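Soltgate visit notes, Thursday

Got there at half past eight, bus from Dramcombe was late, so missed the coffee and the first part of the intro. Stojan Georgiev was already at the whiteboard. Visitors get a badge and a locker, bags stay in the locker. Parking is round the back if you drive.

What I wanted to see was the gripper bench. Soltgate keeps 30 handheld grippers going, the kind people carry round a home and do ordinary chores with, laundry and so on, and the recordings go to Okance for arm training. All the upkeep happens at one bench, run by Radka Begović. She let me stand at her elbow most of the morning.

How it goes. Gripper comes in, number gets read off the label, number goes in the log. No number, no work - she was strict on that. Labels get replaced when the code stops scanning, and she cleans the patch with alcohol first and lets it dry properly. Then fingers. Open and close by hand ten times, feel for grit. Lint is the big one, folding work is terrible for it, it packs in at the base of the fingers and the last bit of closing goes soft. Tweezers, then a dry brush. No compressed air, it drives the fluff further in.

Finger pairs get swapped at 300 hours or when the tips look polished, whichever comes first. Always both fingers, never one. She had a pair that had done 370 and you could feel the difference straight away, a towel just slid out. Screws next, by hand, small driver, a quarter turn past snug. She had a jar of stripped ones from when they used a power driver. Big jar.

Then calibration. Full open, full closed, on a gauge block, three times over. If the three readings don't agree it goes on the red shelf and gets taken apart after lunch. One did while I was there, log entry 957, worn rail on the left side. Rail out, new rail in, grease the size of a rice grain, back on the block. Twenty minutes maybe. I asked if the buttons fail much and she said less than the cables.

Last step is camera lens, cloth only, and a short test recording which she watches all the way thru. Fingers have to sit in the middle of the view. If they lean, the mount is bent and the whole thing gets redone.

Lunch was soup and a roll, fine. Afternoon was mostly slides from Stojan on scheduling, didnt take much down. Storage racks worth a look if you go, foam slots cut so the fingers rest slightly open.

Next visitor day is in May, ask Radka for a bench slot early becuase only two people fit. Take your own pen, and wear something you don't mind getting grease on. 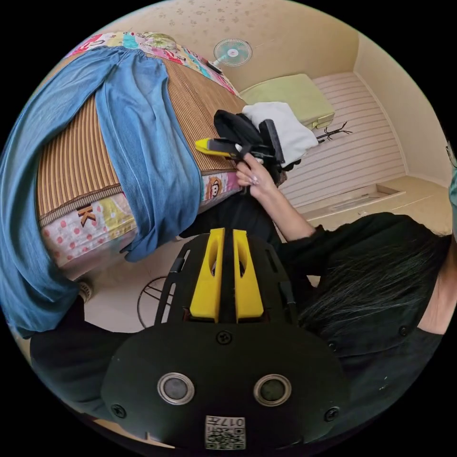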